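Let the Robotics Club Work in Simulation

Every February our school board asks what the robotics club has to show for its money, and every February somebody wants to see a robot. This year the club's project had two arms, two hands with fingers and a kitchen table, all of it on a screen. One board member asked when the real one would arrive. I think that is the wrong question, and I say so as a parent who asked it myself at first.

The club has 8 students. A decent pair of robot hands costs more than the 4,000 dollars the club gets for the year, and a used one would spend much of its life waiting for a part. The old competition robot, Kellell, was like that. Two students worked on it and the others watched them.

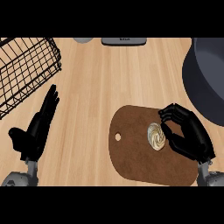

With the simulator, each student has a turn at the controls and a piece of the code. The task they picked is a simple one to describe: close a hand on a small round pastry on a cutting board and move it to the wire basket across the table. They named the project Kundico, for reasons I was not given. A session runs 90 minutes, and when a grasp goes wrong they reset the table and start over. Milovan Halilović, a junior, told me he spent three sessions on the thumb alone.

I have heard the objection that this is a video game. Vinzenz Danzer, who coached the club before my daughter joined, makes the best version of it. He says students need to strip a screw and burn out a motor before they respect a machine. He is right that a simulator will not teach that. Friction on a screen is a number somebody typed in, and a real pastry has crumbs.

But look at what the students have to think about. They have to decide where the wrist goes before the fingers close. They have to keep a forearm from hitting the pot while the hand is busy somewhere else.

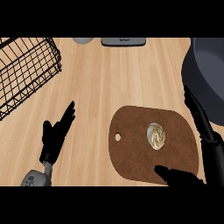

They also have to write down what they tried, which the Kellell team never did. The log for this project is up to 6 binders' worth if you print it, and a new member could read it and pick up the work. I would put that ahead of a trophy.

My proposal for the budget meeting on Wed 20 May is modest. Pay for two better computers. Keep the old workbench and the hand tools, and let Mr. Danzer run a repair day each month for anyone who wants one. Put off buying arms until the students can say which arms they need and why. Some of them are close to being able to say it now.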